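# Rakero Open Day
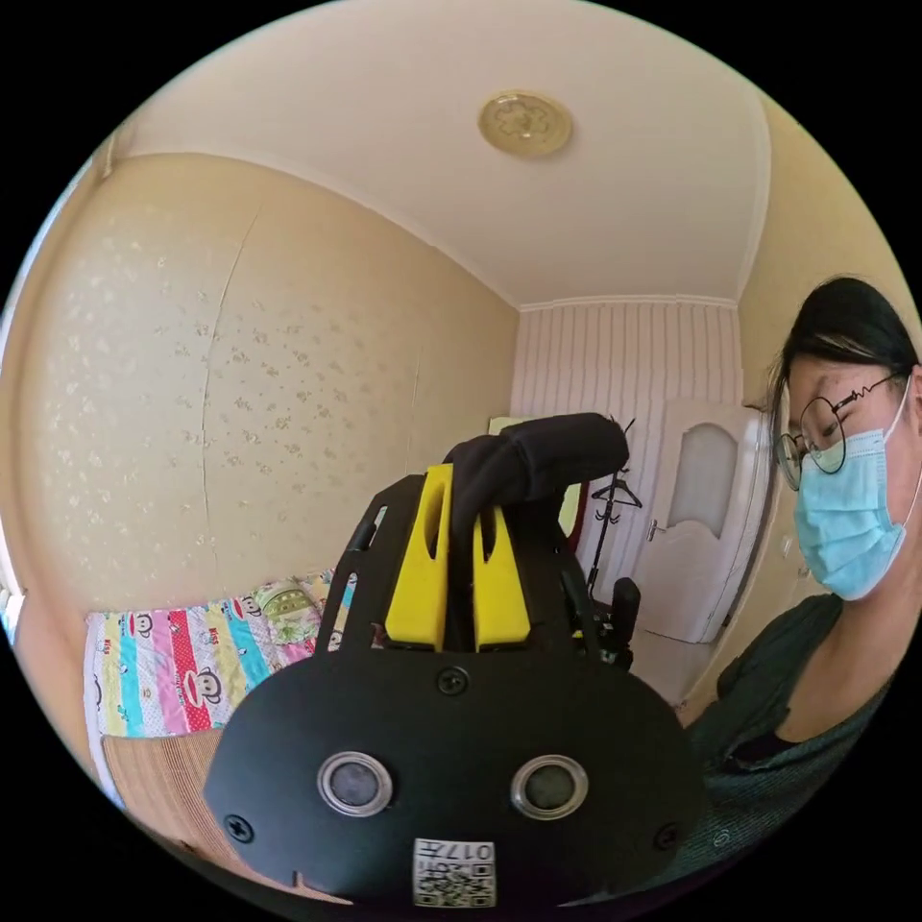

*A hand-held gripper with yellow fingers at the Rakero open day, Bostville.*

The **Rakero Open Day** is a yearly demonstration of hand-held grippers and household robotics held in Bostville each September. It is organised by Prorkerari, a small automation workshop, and takes place in furnished homes – mostly bedrooms and kitchens – instead of a hall.

## Program

Visitors are shown how a hand-held gripper is used to record everyday chores such as folding clothes and making beds. Each session admits a small group and lasts up to 110 minutes. Behrouz Kiani led the first demonstrations; Dymphna Buckley has coordinated the program since the second year.

## Attendance

The first open day drew 700 visitors. The most recent drew 2597, and a second street was added to the route. Bookings open at 9 a.m. through the Mac Mathúna library.

## See also

- Household robotics
- Teaching by demonstration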